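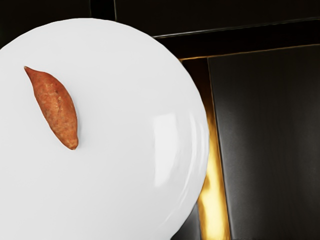
## 4.3 Estimating the long axis of tapered produce

The second set of trials tests whether a grasp pose learned on regular shapes transfers to objects with no clear symmetry. We used a single sweet potato on a white plate, rendered in the Fillmont simulator. The object tapers at both ends, and its widest part lies near the middle, so a box fitted to its outline gives a poor estimate of where the fingers should close. The plate adds a second problem. Highlights on a glossy surface can be brighter than the plate itself, and early versions of the segmentation network marked them as separate objects.

Each trial begins with one color image and no depth channel. The network predicts a mask, and a line is fitted to the mask by least squares. The grasp center is placed at the midpoint of that line and then shifted toward the wider side by a learned offset. We trained on 2,000 rendered images and held out 100 starting poses for testing. Lighting and plate position were varied in training; the mesh was not.

The baseline is the Votmont planner described by Diekmann and Puma, run with its default settings. It uses the mask centroid directly — a reasonable choice for round produce, but one that moves when part of the object lies outside the view. Figure 4 shows a close view of this kind, with the wider end of the tuber outside the image and a diffuse shadow to its right. 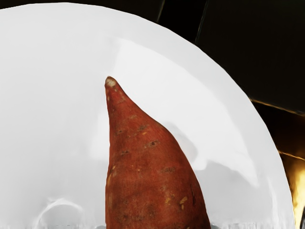

**Does the shadow on the plate change the predicted grasp?** The effect is small once shadows are varied in training. Without that step, the mask grows toward the shaded side and the fitted line turns with it.

**Figure 4.** Simulated close view of the sweet potato, narrow end pointing up.

With the learned offset, 83 of the held-out poses gave a stable grasp in simulation. A grasp was counted as stable if the object stayed between the fingers for 2 seconds after lifting. Most failures came from poses in which the visible part of the mask was short and almost as wide as it was long. In those cases the direction of the fitted line is poorly defined, and small errors along the mask edge produce large errors in wrist angle. Adding a second view should reduce this effect, but we did not test it.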